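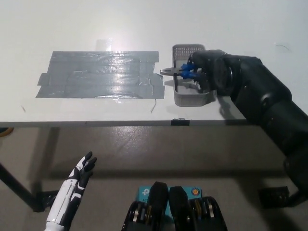
24 July 2012

Bench notes, small repairs table. Writing fast, want to get out before the traffic.

Main job today was sorting out where the hand tools live. Been putting it off all of July. Mutua wants every tool at the white table to have one place and go back to it. Fine. Agreed in principle, then spent half the morning arguing about trays.

Tray: gray plastic one, rectangular, holes in the back wall. Chepkoech found it in the Trendus box with the lids that don't fit anything. Long side front to back. Tried it the other way first and it hogs the table, elbow hits it every time. Front to back is better, basin toward you so you can drop things in without looking.

Pliers go in the tray. Blue handles. Not the other pair, the other pair belongs upstairs and needs to go back (me, tomorrow). Jaws to the left. Chepkoech says jaws away from you is the normal way, I say left, we left it at left for now and will see who complains.

Thought about hanging them off the back wall with hooks through the holes. Holes are too small for the Kirkis hooks. Could drill a couple out but Mutua doesn't want the tray cut up till we know we're keeping it. OK.

Tape patch, left side of table. Silver duct tape, strips laid sideways and overlapped, straight onto the top. Idea is a landing spot for dirty or scratchy parts so the white stays decent. Had a rubber mat before but it slid, and it stank when warm.

Things learned laying tape:
- cut all the strips first, THEN lay. I tore as I went and the ends are all over the place
- overlap more than you think. First try I overlapped by a hair and there was a gap you could lift with a fingernail. Pulled up, redid
- wrinkles. Pulled too tight off the roll, it springs back when you press it down. Lay it slack and rub from the middle out
- front strip first then work back, or the other way, doesn't matter, but pick one

It's still wrinkly. Shiny too, throws the overhead light straight back at you if you stand in the wrong place. Matte cloth tape would be nicer for looking at small screws. Ndung'u had some last time, ask for the price on two rolls. Not urgent.

Also there's a loose thread or wire end trailing off the bottom right corner of the patch. Trim it. It'll catch on something sooner or later and bring the corner up with it.

Wipe down — I did the top with the Astura cleaner, diluted, and then found hair on it again. One at the far right. Also a speck near the front on the left, dark, tiny, haven't tried scraping it. Could be a bit of glue from the old mat. If it doesn't come off with a thumbnail leave it, don't go at it with a blade, we did that on the other table and now there's a scratch that picks up every bit of grime.

Little clamp on the front edge stays put, near the middle. Don't move it to make room!! I line up off it. If it's in your way talk to me.

Sandpaper came. Sheets in 200, 1000 and 2000. No 400, which is the one we use, of course. Chepkoech has emailed them. Meanwhile go 200 very lightly then 1000 and be patient. Please don't store the sheets on the tape, they shed grit and it gets into the wrinkles and then it's on whatever you put down next. Drawer.

Tried the setup for real after lunch with the hinge job. 13 hinges, pins out, clean, pins back in. Parts down on the tape, pliers back in tray in between. Worked OK. Remarks:

- reaching from tape to tray is short, good, hardly have to move your feet
- pins roll. Tape is not flat enough to stop them and not rough enough either. Need a lip or a dish. Jar lid would do
- tray creeps backward when you drop the pliers in hard. Either stop dropping them in hard (Mutua) or stick something under it. Leftover bit of rubber mat maybe, cut to size, if the smell's gone
- one pin bent, my fault, squeezed too close to the end. Straightened it in the vise, looks fine, marked it with a dot anyway

Mutua reckons the patch should be bigger, out to the edge. I don't want it at the edge, sleeves would peel it. Leave a week and see what lifts.

Floor under the table wants a sweep, didnt get to it. Mind the foot brackets with the broom, the wide head jams on them and you end up shoving the whole table. Use the narrow one.

To do:
trim the thread
lid or dish for pins
something grippy under tray
other pliers upstairs
price on matte tape
label for tray? masking tape and marker is plenty, no label printer pls, it took an hour last time
sweep

Chepkoech has the last of the hinges, she's doing the screws tommorow morning. Two are missing screws altogether, they're in the envelope with the job sheet, check the coffee can before ordering new ones.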